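From: Edem Tetteh
To: the list
Date: 02/05/2025
Subject: Re: [fungi-list] Oyster on the old poplar stump, or not?

Veronika, all,

Quick one before I lose the connection, am typing this on the bus. Read your note twice. I don't think it's an oyster. More below the quote.

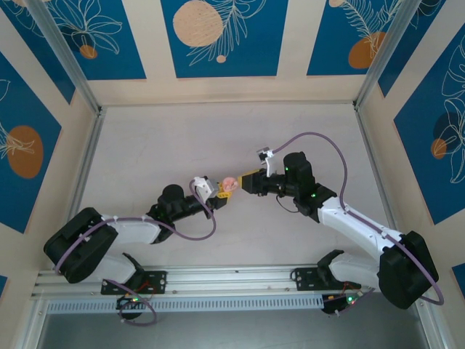
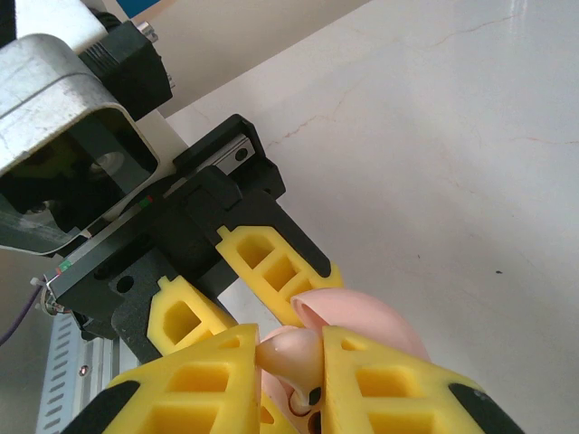

Veronika Lakatos wrote:
> Found a shelf of them on the poplar stump behind the Addo road
> picnic place, north side, low down. Caps tan, edges a bit rolled
> under. Gills run a little way down but there's hardly any stem.
> Smell nothing much, maybe flour. I took one home and left it on
> paper overnight but my print was too faint to call, could be white,
> could be cream. Ignacio says oyster and wants to eat them. I said
> wait for the list. There were 2 clumps, the second one higher up
> and older looking.
>
> Also does anybody still have the old club key? The one with the
> drawings. Mine has lost its middle pages.

OK so. Things that bother me.

The rolled edge. Young oysters do that, sure, but you say the older clump has it too? Old oysters I've had from poplar go wavy and split. If the edge stays tucked in on a big one I start thinking Panellus or one of the others. Is the cap skin a bit rubbery, does it peel? Try it on the big one.

The print. Do it again please, on glass this time or half black half white paper, cup over the top, leave it a full night and half the next day. Faint usually means the cap was too old or too dry. Pick a middle sized one. If it comes out brown we are in Crepidotus and Ignacio can put the butter back in the fridge.

Taste - don't swallow, just a nibble off the edge and spit, and only if the print is white. Bitter or peppery = stop there. Ebenezer will tell you he never does this and he's probably right.

Poplar, are you sure? Last August we had a long argument over a stump Fiifi swore was poplar and it was willow, bark gone, no leaves, so who knows. Matters less for this one but put it in the notes anyway.

Please leave the older clump where it is. I'd like to see it, can get out there next week if somebody gives me the turn-off. Is it the gate before the bridge or after? I always get that wrong.

About the key. I have a copy, not a good one, the page with the stemless gilled things is missing it's bottom corner. Couplets 133 onward are fine. Fiifi had the 2000 printing, the one with the corrected index, so ask him first. Somebody typed part of it up on a Wikia page years back but there were mistakes all through the bracket section, wouldn't trust it.

While I'm here, record sheets. We're at 529 for the district and I know people are sitting on more. Ebenezer, yours from the river walk? Even if its only "brown thing, log". Put habitat, what it was growing on, and whether you kept a specimen. Dried ones in paper envelopes not plastic, the last plastic lot went to soup and I had to throw it all out.

Veronika if you do the print tonight send me the color and a photo of the gills from the side, where they meet the wood. That would settle most of it. And tell Ignacio no frying till then!!

My stop. More later

Edem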